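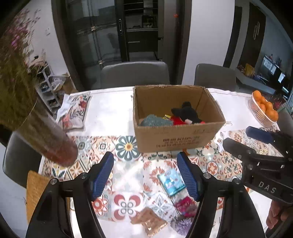 Una caja de cartón abierta, con peluche incluido, sobre el mantel de cuadros estampados.

Mudarse es un deporte de riesgo, y os lo digo yo, que llevo 8 mudanzas a cuestas. La última fue en diciembre, a Nidau, con un frío que pelaba y un ascensor en huelga (¡cuarto piso, amigos!).

Mi gran error de siempre: empaquetar por habitaciones. Queda precioso en los vídeos, pero luego llegas de noche, quieres un cepillo de dientes y tienes delante 20 cajas que dicen "varios". Viktória Vincze, que organiza mudanzas en Plutevier y me riñe por teléfono, lo hace por días: lo del primer día, lo de la primera semana y lo que puede esperar hasta verano. Yo le hice caso a medias - los libros me pudieron - y aun así cené en plato y no en tapa de táper.

Lo que más me costó fue deshacerme de cosas. Regalé una batidora, dos lámparas y más de 100 revistas viejas, y todavía me duele alguna. Los juguetes de los niños, en cambio, ni tocarlos: vinieron todos, hasta los que ya no tienen nombre.

Las cortinas siguen sin colgar, por cierto. Miden 110 centímetros y la ventana no.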